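Contents | Previous chapter | Next chapter | Glossary | Index

Chapter 5
Waves in the Kitchen

Last updated: October

Drop a pebble in a farm dam and watch the ripples spread. Now fill a bathtub, push the water gently at one end with your palm, and keep pushing in time with the slosh. If you get the rhythm right, something lovely happens! The water stops looking as though it's travelling anywhere. It heaves up and down in some places and hardly moves in others. You've made a standing wave, and you'll be meeting standing waves for the rest of this chapter, in guitar strings, in organ pipes, in the air of a stairwell when you hum at just the right pitch, and in your lunch.

Let's begin with strings, where the waves are big enough to see. Tie one end of a skipping rope to a door handle and shake the other end slowly until the whole rope swings in a single fat arc. The places that stay still are called nodes, and the places that swing the most are antinodes. Shake faster and the rope splits into 2 loops with a node in the middle. Faster again and you get three. What you can't get, however hard you try, is two and a half. The rope only settles into patterns that fit its length, and that fussiness is the reason a violin plays a note at all.

Verna Blackwood, who tuned pianos in Brilthorpe for most of her working life, used to tell her apprentices to listen for the string "agreeing with itself." I can't think of a better description of resonance, and we'll borrow it more than once.

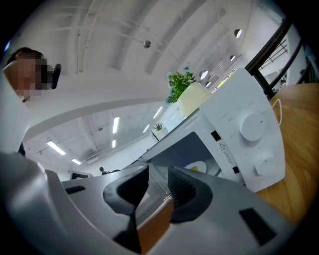

The distance from one node to the next is half a wavelength. Hold on to that fact, as it does an enormous amount of work in physics. If you can find the nodes and measure the gap between them, you only need to double it to have the wavelength. Multiply by the frequency and you have the speed of the wave:

speed = frequency x wavelength

Try it with sound first. A speaker playing a steady 450 hertz tone towards a bare wall sets up quiet spots and loud spots you can find with one ear (block the other with a finger). The quiet spots sit a little over 38 centimetres apart. Double that, multiply by 450, and out drops the speed of sound in air, from nothing fancier than a tape measure and some patience.

Light obeys the same rule, and so do radio waves and microwaves. The microwaves that heat food have a wavelength of a bit more than 12 centimetres, so their hot spots would be spaced roughly 6 centimetres apart in a simple pattern. Inside a metal box the pattern is three-dimensional and a good deal messier, and Section 5.4 looks at how a layer of grated cheese can still give a surprisingly good answer.

Before you read on, find a rope, a bathtub or a long spring and make a standing wave of your own. Sketch it. Mark the nodes with a cross. Then change one thing, the length or the tension or the rhythm of your hand, and sketch it again.

Related sections
5.1 Strings and what they'll put up with
5.2 Pipes, bottles and stairwells
5.3 Beats: when two notes disagree
5.4 Measuring the speed of light with cheese
Review problems for Chapter 5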